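Cable Corner: Sorting the Splitters Before the Big Move

End of year edition, 2020-12-31. Short one from me, the boxes are calling.
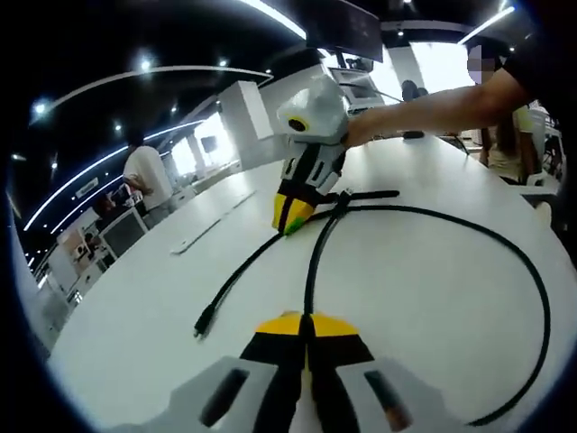
Where we are with the cables

Ginalstead is closing out its lease in May and everything with a plug on it has to be looked at before then. Everything. We started with the branching ones, the black splitter leads, as they tangle worst and take the longest. 136 of them on the list. 70 done as of this morning. Not bad for a cold start, and the white table has been a godsend, you can see a black lead on it from across the room.

What we do with each one. Lay it flat on the table, nothing else under it. Find the junction, the little spot where it goes from one cable to several. Work outward from there, one branch at a time, and press it down so it stays put while you do the next. The long branch always wants to spring back into a loop. Let it loop. A big lazy curve is fine, a kink is not. Then look at the connector ends, wipe them, check for bent bits or cracked plastic.

If you start from the plug end instead of the junction you will be there all afternoon. I have been there all afternoon.

Three boxes, please use them

Keep: works, clean, no splits in the jacket. Goes to Vendthorpe with us.

Test: looks fine but no one has plugged it in since who knows when. Put a strip of masking tape on it. Do not write on the cable itself, somebody used marker on a batch in the fall and it came off on everything including me.

Out: cracked, frayed, chewed, or the connector is loose in its housing. These go in the recycling crate by the door, not the regular trash. Not the regular trash!! I pulled four out of there last week.

The short stubs

Got asked about this twice. Some of the leads have a short stub coming off the junction as well as the long branches. It is meant to be there, it isn't a broken end, please stop putting them in Out. If there's a clean finish on the end, it's a stub. If there's bare wire showing, that's damage and then yes, Out.

Coiling

Loose coils, a bit wider than your hand. No wrapping around the elbow, it puts a twist in and the thing fights you forever after. Branches get coiled seperately and then tied together at the junction with one of the fabric ties. Not zip ties. We have 400 fabric ties from the Lirnirora order so there is no shortage, use two if you want to.

Coiled leads go in flat, 10 to a box. More than that and the bottom ones get squashed and we are back to untangling in Vendthorpe, which I would like to avoid.

Labels

Box label on the short side, not the lid. The lids get swapped. Write the kind of cable, the count, and the word KEEP or TEST in big letters. The Nadar shelving at the new place is narrow so the short side is what we'll be reading from.

Odds and ends

The table needs to stay clear at the end of the day, so finish the lead you're on or coil it up and leave it in the tray. Half sorted leads left out overnight get moved and then we lose track of which were checked.

Best light is by the windows before lunch. After that use the desk lamp, small cracks in a black jacket are really hard to spot otherwise.

If you find adapters mixed in with the splitters, put them in the blue tub. We will do adapters after this. And power bricks after that. I know.

Monitor cables are NOT part of this round, leave them attached to the monitors for now. People still need to work at the desks.

Next issue will have the list for the shelving and who gets which bay. Send me anything you want kept out of the packing by then, a line or two is plenty, and put teh word "cables" in the subject so I can find it.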